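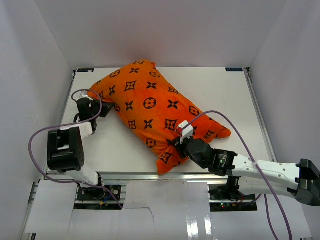

Chih-ming Kwan wrote to us after the March sleep diary study to say that filling in a page each morning was easier than expected, and that the hard part was going to bed without a phone. Several other people told us much the same, so we are running the study again with a longer diary and a new group.

Call for participants: Flullora Sleep Diary, second round

We are looking for adults who live within the city limits and sleep at home most nights. You do not need to have trouble sleeping. Shift workers are welcome – we had too few of them last time.

What you will do
Keep a paper diary for 7 weeks. It takes a few minutes after you wake up.
Come to our office on Yang Street for two interviews, one at the start and one at the end.
Leave your phone outside the bedroom during the last 4 weeks.

Please do not apply if you are being treated for a sleep disorder, if you have a baby under 6 months old, or if you took part in March.

Payment is $800, half after the first interview and half when the diary is returned. Parking is not covered.

To apply, pick up a form at the front desk or ask for one by mail. Forms must reach us by 14 November 2019. We will call everyone who applies, including those we can't place – please give a number you answer in the evening.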